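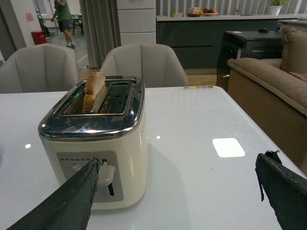 The Toast Shift

Haf Bevan has eaten more free toast than anyone I have ever met, and she is completely over it. "I can do a bagel," she says. "A bagel on a weekend, if somebody else makes it. Sliced bread, no. I'm finished with sliced bread."

She has spent 26 years at Leltmont, a product testing house on the edge of Liltbridge, and for most of that time a good part of her working day went into pressing things down and waiting for them to come back up. Toaster levers, kettle switches, the lids of rice cookers. A manufacturer sends in a new model, Leltmont uses it the way a family would, for years' worth of mornings squeezed into a few weeks, and then writes up what wore out, what stuck and what burned somebody's thumb.

The toaster program calls for 2,000 cycles per model. Until last May every one of those was done by a person sitting in a chair with a clipboard. Now most of them are done by James.

James is a robot arm with a two-finger gripper and a small camera down by the wrist, and I have to say I fell for it a little. I had expected something like a car factory, all speed and sparks. Watching James go for a toaster lever is more like watching a person thread a needle. The fingers come in low over the tabletop, the arm slows, there is a tiny correction to one side, and then down goes the lever with a clunk that made me want breakfast.

"The old lever rigs were much faster," says Sølve Midtbø, the engineer who runs the arm. "You bolt the toaster down, you put a piston over the lever, bang bang bang. But nobody's kitchen has a piston in it. The piston always pushes straight. People push crooked, they push from the side, they push while the toaster is sliding away from them. So the piston would tell us a lever was fine and then Haf would break it in an afternoon."

Haf, across the table, looks pleased about this.

It is the reason the company held on to hand testing for so long, and it is why the arm works out on a table among armchairs and a sofa, with people going past on their way to other jobs. The toaster gets put down a little differently each time. Sometimes there is bread in one slot, sometimes in both, sometimes a heel that leans over and catches. The arm has to look, work out where the lever is today and go and get it.

Teaching it was Haf's job, which surprised her. She had assumed that when the arm came in she would be shown how to stay out of its way. What happened was that Sølve handed her the controls and asked her to make toast. She drove the arm by hand, lever after lever, all through the spring, and the robot's way of doing the job was built up from hers. She has a habit of coming at a lever from slightly to the left. So does James.

"I noticed it before he did," she says. "I was having my coffee and I looked over and thought, well, that's me."

So what does she do all day now? More than I would have guessed! The morning starts at the table, where she sets up the run with Sølve and decides what kind of rough treatment the day's model is in for. After that she is mostly on what the staff call the odd jobs list, all the things that used to get skipped when a tester had a lever to press every few minutes. She reads the instruction booklets properly and does only what they say, which is how she found a model whose crumb tray could not be taken out in the way the booklet claimed. She tries every dial with oven mitts on. She has started inviting people from the front office to come and use an appliance cold, with no explanation, and writes down where their hands go first.

The reports have grown longer and a good deal funnier. I was shown a page on a kettle lid that I would happily have paid to read.

Her wrists are better, too. She brings this up on her own, turning one hand over on the arm of her chair. Two of the testers on her team used to wear braces by the end of a toaster job, and she had just gotten used to waking up sore. The braces are in a drawer now.

There are things she misses. The clipboard work was dull, but it was done in company, with 3 or 4 people around a table talking over the noise of their machines, and a fair number of the town's wedding plans and kitchen remodels were thrashed out over somebody else's toast. The arm does not need anyone to sit with it for long. She and the others have moved their coffee break to the table where it works, partly to keep an eye on it and partly, she admits, to get the talk back.

It does need some keeping an eye on. Shiny surfaces bother it. A chrome top full of reflections can send it reaching for a lever a finger's width from where the lever really is, and then it stops and waits for help. Thin bread is another weak spot, and so is any loaf with seeds. Sølve keeps a list of these stops and goes through it with Haf at four o'clock, and she shows him on the real toaster what she would have done.

Pay was the question I most wanted to ask about, and she answered before I got there. The testers moved up a grade when the arm came in, after a month of arguing that she describes as lively. Teaching the robot is written into the job now, with hours set against it. Leltmont has not let any testers go, and it has taken on a trainee, who came over from the Kustonley plant and had never tested an appliance before. He learned the lever from James and everything else from Haf.

Next up is a waffle maker. It has a latch, a hinge and a handle that flips the whole thing over, and Sølve gets so excited explaining why this is hard that he knocks over his coffee. Haf has already had a go with the controls. It took her most of a morning to get the lid closed, and she wants another try before lunch.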